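Subject: Re: [mansilla-list] Green tomato ketchup, canning times
Date: December 25, 2019

On the list last night, Grevalico wrote:

> I have a box of green tomatoes left from the fall and want to make
> ketchup with them. My card says to boil it down "until thick" and
> gives no time. Does anyone have the Lernska church book? I think
> there is a recipe in it with cider vinegar.

I have the book. The recipe is on page 37 and it calls for 13 pounds of tomatoes, which is more than most pots will hold. I make a third of it at a time.

Chop the tomatoes with the onions and cook them covered until soft. Put them through a food mill before the vinegar goes in. The book has you do it after, and the smell stays in the kitchen for two days. Then add the sugar, salt and spices and simmer with the lid off. Stir often toward the end. Mine is ready when a spoonful on a cold plate doesn't leak water at the edge.

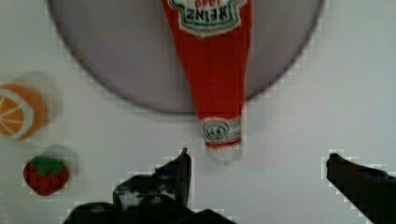

Þröstur Ragnarsson wrote to me off list that he skips the food mill, freezes the tomatoes whole first, and slips the skins off as they thaw. He says he gets a coarser ketchup that way and prefers it on fish. He also leaves out the cloves and puts in mustard seed.

I haven't tried freezing green ones. Red ones go watery and need a longer simmer, so I would expect the same.

On jars: the book says to seal with wax. Please don't. Use new lids and a water bath, and take the time and the vinegar amount from a current tested recipe, adjusted for your altitude. If you only want a couple of jars, keep them in the refrigerator and skip the canning.

I can copy page 37 for anyone who wants it. The page after it has the Javer pickle, which somebody asked for in March. Write to me directly and not to the whole list.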